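17th August

Budget day, or the day before budget day, the worse of the two. I had promised Plindthorpe a figure by the end of the afternoon and at nine in the morning what I had was a spreadsheet with the word "gripper" in one column and nothing in the next.

The situation as it stands, written down so I can stop reciting it in the bath. We have one arm that folds clothes, on a good day, at a pace my grandmother would have found insulting. Plindthorpe want to know what it would cost to have four. They have not asked whether four would be any use, and I have been in this trade long enough not to raise it before the purchase order is signed.

Brotar sent their quote over at last. The arms themselves are dear but I expected that, and I had already done my swearing in advance. What I had not budgeted for was the fingers. A pair of replacement fingers comes to 346 pounds, and they are consumables, according to Brotar, in the way that biscuits are consumables. I rang to ask how long a pair lasts. The man said it depended on usage. I said usage would be folding jumpers. He said in that case it depended on the jumpers.

Dobos are cheaper and answer the phone. Dobos also want 800 for something called a commissioning visit, which as far as I can make out is a person coming to watch us take the thing out of its box. I asked if we could skip it and was told we could, but the warranty would skip it too.

Spent the rest of the morning down at the bench, partly to see what we really need and partly because the spreadsheet couldn't follow me there. The teal garment was out again. I have grown to dislike that garment. It's a soft knit and it never lies the same way twice, all humps and creases at one end and a decent square edge at the other, and if you are pricing equipment it's an education. A stiff cotton shirt would make any gripper look worth the money. Every salesman I've met this year has brought a stiff cotton shirt.

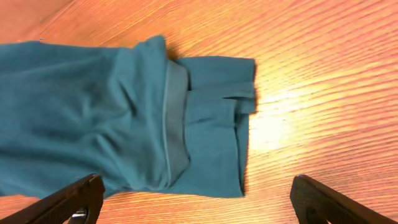 Buy two and wear them out properly before you buy four, was Usman Tanoli's view, put to me over the sink while I was rinsing my mug. Put what's left into spares and somebody's time, because the arms never eat the budget, it's the weeks spent standing next to them. Then he went off with the good tea towel.

I was annoyed for an hour, largely because I had already made the column headings for four. Then I did it his way to prove it wouldn't work, and it came out rather well. With two arms there is money for a shelf of fingers, a second table, and a lamp that doesn't bounce straight back up off the varnish or whatever it is they put on that wood. There is even a line for training. I've never had a line for training. I typed it in and looked at it for a bit.

The wrist cameras are still a muddle. Brotar include them and Dobos don't, or Dobos include the camera and not the bracket, depending which page of the PDF you believe. I wrote to ask. Their reply attached the same PDF.

Teodor Kołodziej rang from the Ulano side after lunch wanting to know if they could go halves on a maintenance contract. I like the idea very much and do not trust it at all. Last time we went halves on something it was the van, and I have yet to see our half. Told him to put it in writing. He said he would, in the voice of someone looking for his coat.

Sent the figure at ten to five. Two arms this year, the other two pencilled in for December if the first pair earn their keep, with a paragraph on what "earn their keep" means that I rewrote until it meant nearly nothing. Plindthorpe replied within four minutes, so they can't have read it. They would like to know whether the price includes delivery.

It doesn't. I had forgotten delivery. An arm on a pallet needs a tail lift, and a tail lift needs the gate that sticks, and the gate has been in somebody else's budget since before I came.

Must ring Brotar about the pallet. Also find out who has the gate. Also milk.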